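Démonter un PC de bureau avec un bras robotisé : où en est-on, et comment faire l'essai chez soi

On nous demande souvent à l'atelier Testden si un robot peut déjà démonter un ordinateur. La réponse courte est non, pas seul. Il peut en revanche prendre en charge quelques gestes, à condition de bien préparer le poste. Voici la méthode que nous suivons, rédigée avec Mahfuz Liyanage.

Ce qu'il faut
Un bras à pince deux doigts, un boîtier tour ouvert, un tapis antidérapant, une boîte à vis, et deux personnes : une à la commande, une près du boîtier. Comptez un samedi matin.

1. Préparer la machine
Débranchez le cordon secteur et appuyez quelques secondes sur le bouton de mise en marche. Couchez le boîtier, retirez le capot. Passez un coup de pinceau sec sur les cartes.

2. Choisir les gestes
Nous les classons en trois groupes.
Faisable aujourd'hui : saisir une pièce déjà libérée, la déposer dans un bac, tenir un câble écarté pendant que quelqu'un travaille derrière.
Faisable avec de l'aide : tirer un connecteur SATA droit, basculer un loquet de barrette mémoire.
À garder pour la main : les connecteurs d'alimentation à clip, les vis au fond du châssis, le levier du socket processeur.

3. Régler la pince
Commencez à basse vitesse, avec une force de serrage faible. Vérifiez d'abord à vide que les doigts passent entre la cage des disques et la carte mère. Sur notre banc, nous avons enregistré 400 essais de saisie de câble, dont 33 ont demandé une reprise à la main.

4. Dégager les câbles
C'est l'étape la plus longue. Un faisceau souple change de forme dès qu'on le touche, et le programme doit le retrouver à chaque fois. Écartez les plus gros avant de lancer le bras — une attache velcro suffit.

L'intérieur d'une tour, vu depuis la pince :

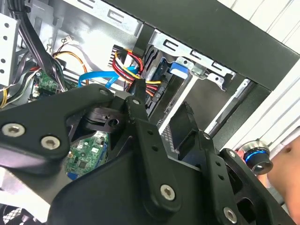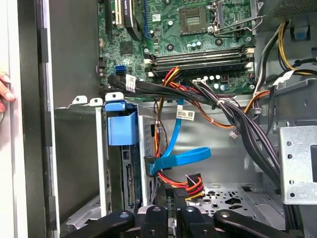

5. Lancer la séquence
Demandez un seul geste à la fois et attendez le retour du bras avant le suivant. La personne côté boîtier garde l'arrêt d'urgence à portée. Si un connecteur résiste, arrêtez et finissez à la main : une prise arrachée coûte plus cher que le temps gagné.

6. Noter les résultats
Consignez le geste, la durée et la cause de chaque arrêt. Notre fichier compte 1523 lignes depuis février. Pour une tour complète, il nous faut encore autour de 2 heures avec le bras, bien plus qu'avec un tournevis. Nous referons la mesure avec les doigts plus fins de chez Haneseo.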